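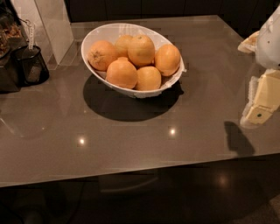 TABLE AND KITCHEN DRESSER, PART TIME, HARKARD STAGING, BELLAMY

Need someone soon. We dress show homes. Kitchens and dining tables mostly, and the fruit. Our last dresser moved away and the rest of us have been covering it badly in between everything else, so if this is you, please write today and don't spend a week on a cover letter.

Hours: 28 a week, mornings, early start
Pay: $30 an hour, paid every two weeks, mileage on top
Where: the Bellamy development, 14 homes on the route, plus the Komus building downtown when they have an open house
Runs: start as soon as you can, through the end of February, likely longer
Apply by: 13 August 2023

What the job is

You get keys and a van. You start at the storeroom, load up, and drive the route. Every home on the list gets its table looked at, counters wiped, fruit checked, towels straightened, trash out. Then the next one. Most homes are a quick stop. A few get a full reset, meaning the whole table comes off and goes back on in a different setup, and those take the better part of an hour if you're quick and longer if you're not.

Buyers walk in and the table is the first thing they see in nearly all of these floor plans. Kitchen straight off the hall. So the table gets most of the fuss.

Fruit. There is a lot of fruit. Up to 200 pieces a week in the busy stretch, oranges more than anything, then lemons, green apples, pears when they're decent. Real fruit, always. We tried the fake stuff once and a little kid bit one in front of the agent. You buy it, you sort it, you carry it in, you pull it before it goes soft. You'll get good at picking up an orange and knowing.

How we like a bowl done, so you know what you're in for:

- White bowl, oval or round. Oval ones go on the diagonal unless the table is very narrow
- One kind of fruit per bowl. No mixing. No grapes ever
- Piled up a bit, one sitting high, a little white showing in the gaps
- Stickers off every piece and the glue rubbed off too
- Stem ends can show, we don't mind, it looks like fruit
- Don't fill to the brim so they roll when somebody bumps the table
- Nothing else next to the bowl. No candles, no book, no little sign

The tables. Please read this part. A lot of the Bellamy homes have dark glossy tops, and they show everything. Fingerprints, crumbs, the ring from the bottom of a bowl, the swipe where you thought you cleaned it. Two cloths, damp then dry, and then bend down and look across it from the side with the light on. Do it again if you have to. Lift bowls, don't slide them. Sliding a bowl across a gloss top is the one thing that gets people a phone call from us. Felt dots go under anything heavier than a plate and they fall off constantly so keep a sheet in your pocket.

Also in the job

Place settings for the bigger homes, four or six seats. Plates, napkins, glasses, no knives left out. Beds are not you, another crew does bedrooms. Flowers are not you either, except moving a vase if it's dripping. Washing the bowls and glassware back at the storeroom, by hand, no dishwasher, it clouds them. Weekly fruit order. A short written note after each route: what you swapped, what's low, what's chipped or missing. Things go missing. Napkin rings mainly. We don't charge you for it, just write it down.

The Bokatus job

Separate but same person does it. Bokatus is our storeroom sort-out, been dragging on since February. Every bowl, tray, jug and platter we own is getting pulled off the shelves, checked for chips, grouped by shape and put back with a label on the shelf edge. Half done. The white dishes are finished, the colored ones are a mess, glass is not started. You'd put in a couple hours a week on it after the route, or on days when the open houses are off. Some people hate this kind of work and some people find it very relaxing. Tell us which you are, we'd like to know before and not after.

Who we're looking for

Somebody with a driver's license and a reasonable back. A crate of oranges is heavier than you think and some of the Komus units are up stairs when the elevator is being used for move-ins. Steady hands. Early riser. Fussy about tables but not precious about it, since real people come through and put their coffee cups down and you'll be fixing the same table again tomorow.

Experience in staging, catering, produce, hotel breakfast, florist, church suppers, set dressing, whatever. Or none. Our best one came from a grocery store produce section and had never dressed a table in her life. We can teach the tables in a week.

You'll work alone most of the route. Radio or podcasts fine, one ear open for the agents. Be polite to agents even when they've eaten the display.

What you don't need: design degree, a portfolio, your own van, your own dishes. Please don't bring your own dishes.

What you get

The hourly rate above. Mileage if you end up in your own car for any reason. Gloves, cloths, apron, decent shoes allowance after the first month. Fruit that comes out of the bowls still good, you get first pick, and then the rest of the office. We have all made a lot of marmalade. Unpaid holiday week at the end of December when the homes close, sorry, can't do anything about that one.

Trial morning

If we like your note we ask you in for a paid trial. Three hours, same rate. You'll ride the route with one of us, then do one table start to finish on your own: strip it, clean it, bowl, fruit, settings, done. No trick to it. We look at whether the top is clean and whether you looked at it from the side. Nobody gets marked down for being slow the first time. Wear dark clothes with no dangling sleeves, and flat shoes you can take off at the door.

How to apply

Write to the office through the contact form, put DRESSER in the subject. Tell us in a few lines:

where you live and how early you can realistically be in Bellamy
what you've done before, any job, doesn't matter
days you can't do
how you feel about sorting dishes

No resume needed but attach one if you've got it. Photos of a table you set are welcome, a phone picture is fine. We answer everybody, usually by the next day, though this week has been a bit much so give us two.

If part time in the mornings doesn't suit but you could do the odd weekend open house, say so, we keep a seperate list for that and it gets used.

Harkard Staging, Bellamy office, back entrance by the loading bay. Buzzer is broken, knock.

COMMENTS (7)

greenkettle
Is the van automatic or stick? I can drive either but my knee has opinions about clutches in stop and go.

Harkard office
Automatic. Small one, easy to park.

marmalade_mo
Did this job for two summers before I had my son. The gloss tables will drive you nuts for the first month and then you'll start wiping your own table in the dark from the side. Good people, pay came on time. The shoes allowance is new and I am jealous.

tablefor9
Would you take someone who can do four mornings and not five? I could make up the hours on the storeroom part. I like sorting. Really like it.

Harkard office
Possibly yes. Apply and put that in the note, we'd sooner shuffle the route than lose somebody who wants to do the glass shelves.

pitandpeel
Why no mixed fruit?? A few lemons in with the oranges looks lovely. Just saying. Applied anyway.

dotty_in_4B
I live in the Komus building, please ask whoever gets it to stop propping the side door with the crate. Fruit always looks great by the way, I peek in on the way to the mailboxes.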